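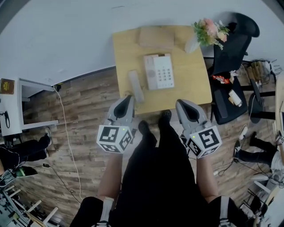
A desk phone with its handset off the base.

Lama Kanaan wants to keep the landlines in Skindamden, and she knows how that sounds. "People hear it and figure I also want the milkman back," she said when we met in November at the library. She had brought a folder of phone bills, some of them her mother's, and she put it on the table before she took her coat off.

The town's copper lines are due to be shut off next year. Raneder, the company that runs them, says 349 homes still pay for one. Kanaan's group, which has no office and meets when it can, says the real number is 514. I asked her why the two were so far apart.

"They count accounts. We knocked on doors," she said. "There are duplexes with two phones on one bill. There's the whole row behind the feed store." I pointed out that a duplex with one bill is still one customer, and that knocking on doors is a good way to find people who agree with you. She allowed that some of the extra ones might be phones that are plugged in and never used. She wouldn't say how many.

Her main argument is about power. A copper line carries its own current, so a plain corded phone keeps working in a blackout as long as the exchange has backup. The box Raneder wants to put in people's homes needs a wall outlet. It comes with a battery that the company's leaflet says is good for eight hours of standby. The outage in the ice storm two winters ago lasted three days on the north side of town.

That is a fair point, and I went to Raneder with it. Herman Ismail, who handles the switchover in this part of the county, met me at the exchange building on Cutler Road and was friendly about it. "The copper's tired," he said. "We get a wet week and I've got crews out splicing cable older than I am." Did the lines stay up in the ice storm? "Most of them did." How many is most? He said he would get back to me. He hasn't yet.

Ismail also told me that anyone who depends on a landline for medical reasons will get a bigger battery free. I asked how a person would show that. There is a form, and the form is online.

Maricel Tolentino is 81 and has had the same number since she married. I expected her to be on Kanaan's side, and she mostly isn't. "It rings all day and it's never anybody," she said. "Somebody wants to fix my roof. Somebody says my grandson's in jail. My grandson is nine." She keeps the line for her sister, who won't call a cell phone. If the new box rings when her sister calls, she told me, she doesn't care what's in the wall.

What bothers her is the price. She now pays $31 a month. Raneder says the new service will cost the same "at launch," and when I asked Ismail what came after launch he said he wasn't in pricing.

I took that back to Kanaan, thinking it would help her. She waved it off. She would rather talk about the storm, and about a petition that she hopes will reach 2000 names, in a town where I doubt 2000 people know there's anything to sign. It had some 100 when I saw it. I asked whether she uses her own landline much.

"I used it this morning," she said.

To call whom?

"My cell phone. I couldn't find it."

The county will hear both sides at 7 p.m. in the school gym, on a date it has promised to post. Ismail said he plans to be there with one of the new boxes and a battery, and Kanaan has asked him to leave it unplugged.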